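Kaimal Stores - Shop Floor Safety Walk
Branch: Kukura Street
Date: 2020-12-25
Done by: Annapurna Marar
Key: OK / FIX / N/A. Comments go under the item.

Short staffed today so this was done in two goes, before opening and again after lunch. Back office not covered, do it next walk.

1. ENTRANCE AND FLOOR

1.1 Entrance mat flat, edges not curled - FIX
Left corner is up again. Taped for now. Need a new mat, tape wont last the week.

1.2 Floor dry, wet floor sign available - OK
Sign was in the mop closet behind the vacuum. Moved to the hook by the door. Please leave it there.

1.3 Tiles cracked or loose - FIX
One loose by the freezer, rocks when you step on it. Same one as in September. Emis quoted for it then and it never got booked.

1.4 Aisles clear to full width - FIX
Two delivery cages parked in aisle 3 at opening. Moved by 9. Cages are not to stay on the floor once the doors are open.

2. SHELVING

2.1 Uprights straight, feet level - OK
Checked with the small level. Bay 11 leans a hair but within what Britia allow in their fitting sheet.

2.2 Shelf clips fully seated - FIX
Two clips missing on the pet food bay. Spares are in the tin, replaced one, other one is the wrong size. On order.

2.3 Heavy stock low, nothing over shoulder height - OK
Mostly. Cooking oil was on the second shelf from top, brought down.

2.4 Cans and bottles stable, not stacked on bare lids - OK

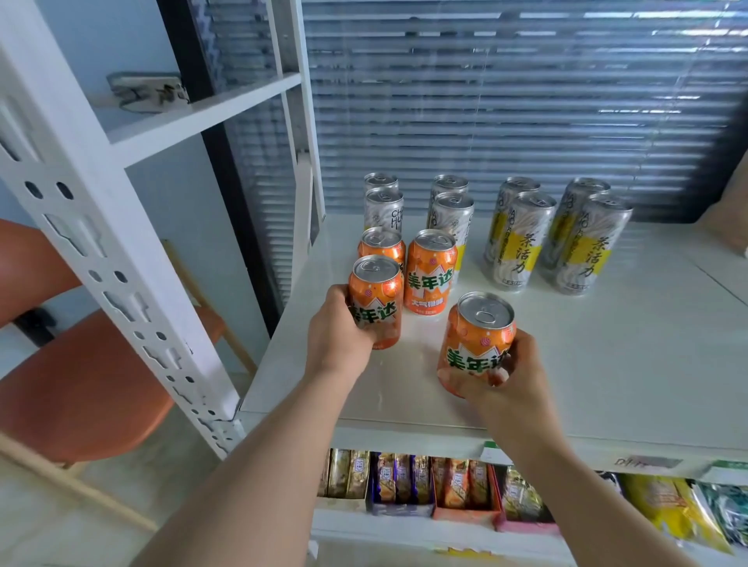

Dented cans go in the returns crate, not back on the shelf with the dent facing the wall. Found a few of those in soup. Anything leaking gets bagged and the shelf wiped the same minute - sticky shelf means sticky floor.

2.5 Price rails and edge strips, no sharp ends - FIX
Strip split on the cereal bay, caught my sleeve. Filed down, needs replacing.

2.6 Baskets kept off the floor while shelves are being filled or picked - FIX
Trip risk. Put it on a step or carry it. 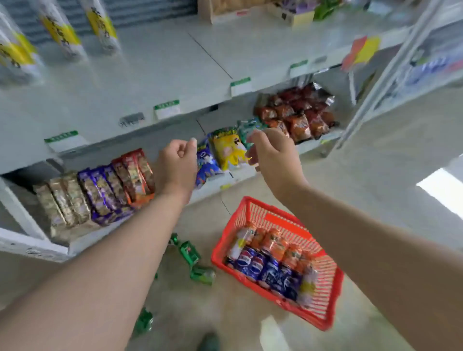
Item 2.6 - basket on floor by snack shelf, drink cans inside.

3. ELECTRICAL AND FREEZERS

3.1 Cords off the walking area - OK

3.2 Freezer lids close fully - FIX
Unit 882 seal is torn at the hinge end. Ice building up. Third time writing this.

3.3 Outlet covers in place - OK
Except the one behind the register, cracked but holding. Watch it.

3.4 Emergency lights tested - OK
All came on. One slow.

4. MANUAL HANDLING

4.1 Step stool in good shape, rubber feet on - OK

4.2 Staff know to split heavy loads - OK
Asked everyone on shift. Cans get heavy quick, two trips is fine.

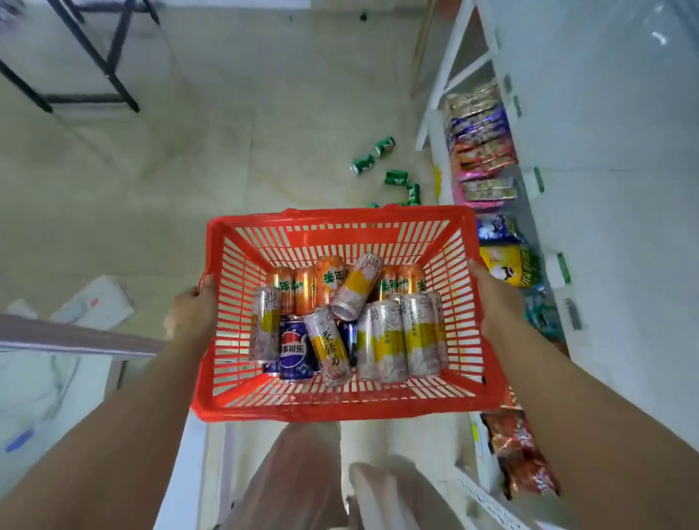
4.3 Basket and cart handles checked for cracks - FIX
Pulled the worst ones, they're by the back door with a tag on. Do not put them back out becuase it gets busy.

4.4 Gloves available for box cutting - FIX
Only mediums left. Order a box of 1000 tags at the same time, nearly out.

5. FIRE AND EXITS

5.1 Back exit opens from inside without a key - OK

5.2 Extinguishers in date, pin and seal there - OK
Tag 71 is hard to read, rewritten in marker.

5.3 Nothing stored in front of panel - FIX
Flattened cardboard. Gone now. Cardboard goes out nightly.

FOLLOW UP
Mat, clip, edge strip, freezer seal - AM to order
Loose tile - call Emis again
Back office - next walk

Signed: A. Marar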